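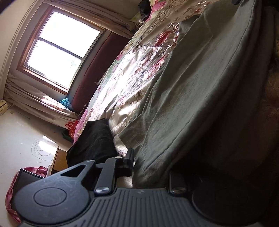
The rule at my aunt's house was that you made your bed before you got so much as a slice of toast, and I kept to it for years after I'd left, the way you keep a scar. Then I moved into the flat on Zarbridge Road and stopped, just like that. I'd get up, go to work, come home and climb back into the same dent. It was lovely, if I'm truthful. It went on till August.

What happened in August was that my aunt rang to say she was coming to stay. Three nights. She had an appointment at the eye hospital and wasn't going to pay for a hotel when she had a perfectly good niece with a perfectly good bed. I said of course, come, stay as long as you like, and then I put the phone down and looked at the bedroom with her eyes and nearly rang her back.

The sheet was hers, that was the worst of it. She'd given it to me when I left, the cream one with the red and pink flowers and all that brown curly stuff winding in and out of the leaves. I hadn't wanted it. I was nineteen and I wanted plain navy like a person in a catalogue. But it turned out to be the softest thing I owned and it had outlived two plain navy ones, so there it was, still on the bed, a bit wrinkled, with the big grey-green blanket slung over one side where I'd kicked it.

I started at seven in the morning, with the sun coming in across the middle of the mattress so strongly that the flowers bleached right out where it landed. You'd have thought somebody had spilt milk on it. I pulled the blanket off and gave it a shake, and out fell a sock, a pen from Andero's (the dentist, not the chip shop, there are two) and the back of an earring I'd been hunting for since Easter. I put the sock in the wash and the pen in the drawer and stood there holding the earring back, feeling rich.

Now, my aunt does corners. She does them like a parcel. You lift the edge, you lay it on top, you tuck what's hanging, you drop the rest and tuck that, and if you've done it properly you could bounce a coin off it, which as a child I did, and got told off for. I hadn't done a corner in so long that I had to talk myself through it out loud. The first one looked like a badly wrapped fish. The second was better. By the fourth I was quite full of myself, and went back to redo the first, and that pulled the second one out, and I said a word she wouldn't have liked.

Then the blanket. I'd bought it at Baxter's closing-down sale, on my own, with my own wages, and I was braced for her to have views about it. She believes a blanket should be wool and should scratch. I spread it out flat and smoothed it from the middle, and the creases simply moved along ahead of my hand and gathered again at the hem. I turned it round. I turned it back. In the end I folded it in half across the foot, like they do in hotels, and then thought that looked as though I was hiding something, and unfolded it again.

She came on the 3 o'clock coach with one small bag and a tin. She kissed me, said the stairs were a disgrace, and went straight through to the bedroom to put her things down. I hung about in the doorway like someone waiting for exam results.

She didn't say anything about the corners. She put her hand flat on the sheet, in the patch where the flowers were reddest, and left it there.

"You've still got this," she said.

"It's a good sheet."

"It was your mother's. I never said, did I? I thought if I said, you'd put it away in a cupboard and never sleep on it."

I would have, too. I'd have wrapped it in tissue and moved it from flat to flat and been frightened of it. As it was I'd had the flu in it, and eaten crackers in it, and cried all over it about a boy from Edura Street whose face I can't even bring to mind now. I'd washed it with a red T-shirt once and been lucky.

I sat down on the bed next to her, and that was the end of my smoothing. The whole blanket slid towards the floor and neither of us picked it up. She told me my mother had bought the sheet off the market the summer before I was born, and carried it home on the bus without a bag, and that she'd never in her life made a bed properly. Not once! She used to just throw the covers up in the general direction of the pillows and go out.

"Drove me up the wall," said my aunt.

We had the cake out of the tin for our tea. At bedtime I got the spare cushions and made myself up a place on the sofa, and when I went in to say goodnight she'd pulled out one of my corners so she could stick her foot through.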